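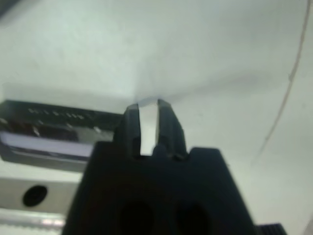

Vale, seguimos donde lo dejamos en la clase anterior, con el bucle de control partido en dos. Os recuerdo la idea porque luego en las prácticas la mitad os liais: la política (la red, vamos) escupe un bloque de acciones cada cierto tiempo, y por debajo hay un controlador que manda consignas a las articulaciones a 200 Hz. Son dos relojes distintos y no tienen por qué ir alineados.

## Latencia y bloques de acciones

En Tufa, el planificador que usamos este curso, cada bloque llega con su marca de tiempo. Si la inferencia tarda casi 380 ms, al recibir el bloque ya hay acciones caducadas, y hay que tirarlas. ¡No las ejecutéis todas seguidas para "ponerse al día"! El brazo pega un tirón precioso y salta la parada de seguridad.

Lo que hacemos:

- descartar toda acción con marca anterior al instante actual
- mezclar el final del bloque viejo con el principio del nuevo (5 pasos de solape van bien)
- interpolar en espacio articular, con límite de velocidad

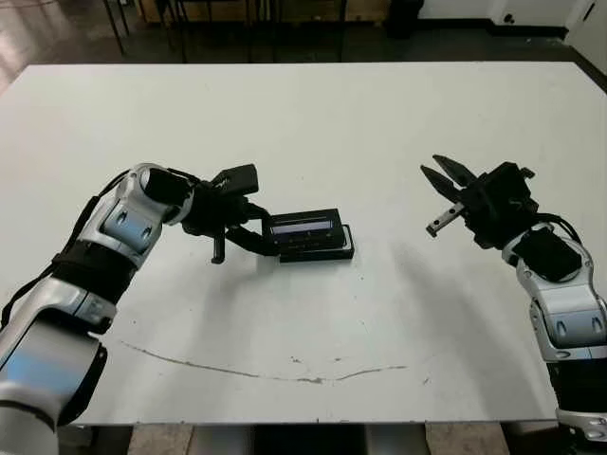 Con dos brazos la cosa se complica un poco, claro. Cada uno tiene su cola, pero el reloj tiene que ser uno solo - si cada proceso consulta la hora por su cuenta, los brazos se desfasan y, cuando ambos sujetan la misma pieza, el error se convierte en fuerza. En el fichero de configuración es `clock: shared`. Yo me pasé una tarde entera de marzo buscando un fallo que era exactamente esa línea.

## Las cámaras de muñeca

La calibración mano-ojo se guarda por brazo, así que comprobad que no habéis cruzado los dos ficheros. Y la imagen también lleva retraso: emparejadla con la pose que tenía la muñeca al capturarla, nunca con la última leída.
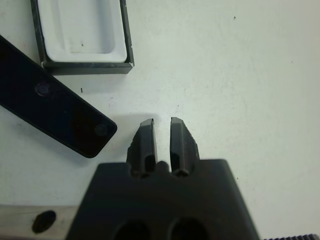

Vlasta Sokol preguntó si no bastaba con restar un retraso fijo a todas las imágenes y olvidarse de las marcas de tiempo. Pues a ratos sí, con el brazo lento ni se nota, pero el retraso baila según la carga de la máquina y en cuanto aceleráis se va todo al garete. Mejor guardar un historial corto de poses e interpolar.

Para la próxima traed hecho el ejercicio 2, el del búfer circular.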